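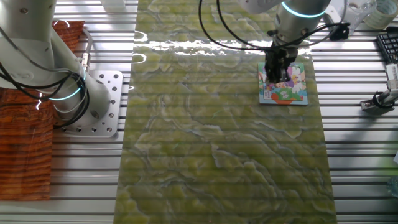

Sikidon picture-card swap moves to bigger hall, table covers wanted

2022-03-01

The children's picture-card swap in Sikidon is back in July, and this time in the Urico hall on the river side. More room, better light, parking out back. Doors at 10, same as before.

Last year's swap ran out of table space before lunch. Almost 200 people through the door, far more than the old room could take, and kids ended up trading on the stairs. Organizers say that won't happen again. The Urico hall has space for 18 long tables, plus a corner with floor cushions for the under-fives.

Entry is free. Cards only - no stickers, no coins, no toys. Anything with a cartoon on it is fine, old or new, and it doesn't have to be part of a set. Torn ones are ok too if you say so before you trade. No selling at the kids' tables. Grown-up sellers get their own row near the back door and need to book a spot ahead of time.

Table covers are the big ask this year. The hall's tables are bare and some have gaps in the top where a card can slip down, which last summer meant a lot of crawling around on the floor. Smooth, wipeable covers are best. Cloth is no good, it bunches up and the cards slide under the folds. Pale or patterned both fine, but bring something long enough to hang over the ends a little. Mladenović, the flooring shop on the corner, is giving offcuts of vinyl to anyone who says its for the swap. Get there early, the wide peices go first.
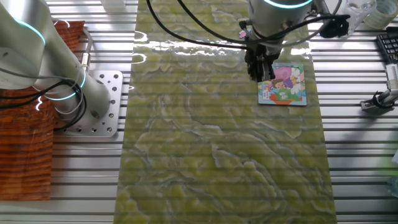
Shiny covers have one drawback and it came up more than once at the planning meeting. Glare. A glossy sheet like the green marbled one, laid over a slotted metal tabletop, throws back bright white patches near the end, and a card with a lot of light blue and pink on it can be hard to check for scratches in that kind of shine. So the long tables will be turned side-on to the windows. The grooves underneath show faintly through a thin cover as well, no harm done, the card still lies on top where you can get at it. Thicker sheets will go on the tables with the worst gaps.

A few more bits. Sleeves and small boxes will be on sale by the entrance, prices not set yet. Zida, the bakery, is doing rolls and lemonade from the kitchen hatch. Please keep drinks off the card tables - last year one spill took out a whole album. Spares go in the give-away tub, and the tub already has 700 cards in it from people who have outgrown theirs. Each child can pick 10 to get started.

Covers can be dropped at the hall office any weekday morning. Put your name on the back in marker if you want it returned. Seller bookings open in the spring, forms at the same office. Exact date in July to be confirmed once the hall calender is settled.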